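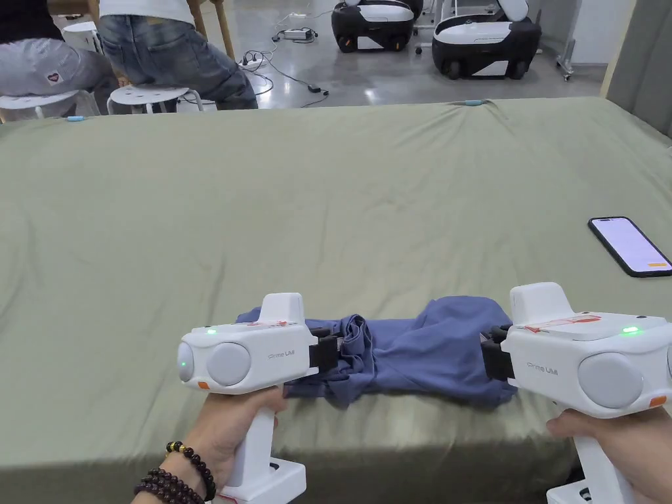 Blue garment on a sage-green sheet

The Bin at Skondard

The council of Prandstead put the knife bin beside the library in the Skondard district, between the bicycle stands and the wall. It was a steel box painted yellow, as high as my chest, with a slot on the front like the slot of a letter box but with a turning drum behind it. The company that made it was called Stositent, and its name was pressed into the lid. A notice in four languages said that you could put your knife inside and walk away and no one would ask you anything. My language was the third one. There was a mistake in it. They had used the word for a table knife.

I knew about the mistake because I work for the council, in the room where letters are translated, and nobody had given me the notice before it was printed. I wrote to the department and they answered that the meaning was clear enough. Perhaps it was.

My son was fifteen that summer. In October he would be sixteen, and he had told me already that he did not want a cake. He was tall and he ate standing up. His school was on the other side of the river and he took the 30 bus there with the same three boys he had known since they were small. Two boys from another school had been stabbed in June near the bus station. One of them lived. The mothers in our building talked about it on the stairs, with the shopping in their hands, and they stopped talking when the children came in.

I found the knife when I was looking for his swimming things. It was in the bottom of his sports bag, in a sock. It was a kitchen knife with a black handle, and the first thing I did was to go to our kitchen and open the drawer. Ours were all there. I was glad for one minute, and after that I understood that it would have been better if it was ours.

He was at his grandmother's. I sat down on his bed with the sock on my knees. I thought of telephoning my husband, who was driving, and I thought of what he would say, and I did not telephone. I took the tea towel with the map of the coast on it, rolled the knife in it and put it into my handbag. Then I took my handbag and went out.

It was past nine and still light. I had never before thought about how a person walks when she has a knife with her. I walked like somebody who carries soup. A police car stood in front of Xie, the restaurant on the corner, and the two officers were waiting at the counter inside for their food. I knew the law very well. I had translated the leaflet. To carry such a thing in the street without a good reason could mean prison, and the leaflet said that taking it to a bin by the direct way was a good reason. I asked myself if I was on the direct way. It is shorter through the car park, but I do not like the car park, so I had gone round by the shops. I turned back and went through the car park.

At the bin I took hold of the drum and it did not move. I pulled harder. There was a small paper behind a plastic cover, which I had not seen in the daytime, and the paper said: This unit is full. Please try again later.

I read it several times. A woman came for her bicycle and looked at me, and I looked at the opening hours of the library until she was gone. Then I walked home through the car park.

I did not want the knife in the flat and I had nowhere else to put it. I put it on top of the wardrobe, behind the suitcases. When my son came home he went straight to his room. I heard the zip of the bag. After that I heard nothing for a long time, and then he came and stood in the door of the kitchen.

"Did you move my things?" he said.

"I was looking for your swimming shorts."

"Did you find them?"

"No," I said.

He drank some water from the tap and went to bed. I have thought often about this conversation. I am a translator and I had all the words.

The next evening there was a meeting of the council and I had to be there with the headphones, in the glass box at the back, for the residents who wanted to follow in our language. Usually there are two or three of them. That evening there were more, and some had come with photographs of the boy. Item four was the yellow bin. The emptying of it had been paid for until the end of the spring, and since then nobody had paid. It cost 1000 a year. One councillor said that this was a small sum. Another said that it was a small sum for a box which only made people feel better, and that the ones who carry knives do not read notices. He asked if there was any proof that the bin was used.

The officer from the department stood up. She had a cold and spoke very low, and I had to press the headphones to my ears. She said that when the bin was last emptied there were 81 knives in it. Most of them were from kitchens. There was also one fork.

People laughed a little at the fork. I said "fork" into my microphone, and I saw through the glass that an old man in the third row laughed also, half a second after the others, because of me.

Then the councillor asked how it could be known who had put them there. It could be housewives who were clearing out their drawers, he said.

It is the first rule in the glass box that you have no opinion. You say "I" when the speaker says "I", and you say it calmly. So I said in my language, calmly, that it could be housewives who were clearing out their drawers. My handbag was under the chair and I moved my feet away from it. I had not wanted to leave the towel in the flat with him.

It was the direct way, I told myself. The town hall is on the road to the library, if you begin from our street.

They talked for a long time. They talked about who should hold the key, and if the police should hold it, and what people would think then. A woman with one of the photographs got up and asked if she could speak, and the chairman said that the time for questions from the public was at the end. She stayed on her feet. She did not shout. After some moments the chairman said, all right, please. She spoke in our language, so that now I had to turn round the other way and speak English for the whole room.

"I don't have a question," I said. "I only wanted to say that my son had a kitchen knife too. I saw it in his room in spring. I thought that he had taken it to eat something."

Nobody coughed. I waited for her next sentence but she had sat down, and my microphone was still open, with the red light on. I closed it.

They voted to pay for the emptying for one year more. The councillor who had asked for proof voted yes. On the paper it takes one line.

The bin was emptied in the following week. I went early, before work, and this time the drum turned easily. I put the knife in without the towel. It made less noise than I had expected, maybe because there was a mat at the bottom, maybe because something soft was there already. I pushed the drum round once more to be sure.

In the evening I made rice and I called my son to sit down. He said that he was not hungry and then he sat down. I told him that I had it, that I had had it for nine days, and that it was gone. He looked at his plate.

"It wasn't for anything," he said.

"I know."

"You don't know. Everybody has one. If everybody has one, then you have one."

I asked him where he had bought it. In the supermarket, he said, at the till where you serve yourself; one of the others had an older brother. He told me the price. I asked him if he was afraid on the bus, and he did not answer this, but he began to eat. After a while he said that he was not afraid on the bus. It was the stop. It was the ten minutes at the stop.

My husband changed his shift so that he could pass there with the van in the mornings. He does not stop and he does not wave, this was the agreement. Last week they printed a new notice for the bin and the department sent it to me first. I corrected the word.

© Prandstead Stories, August 8, 2026 | Contact | Back to top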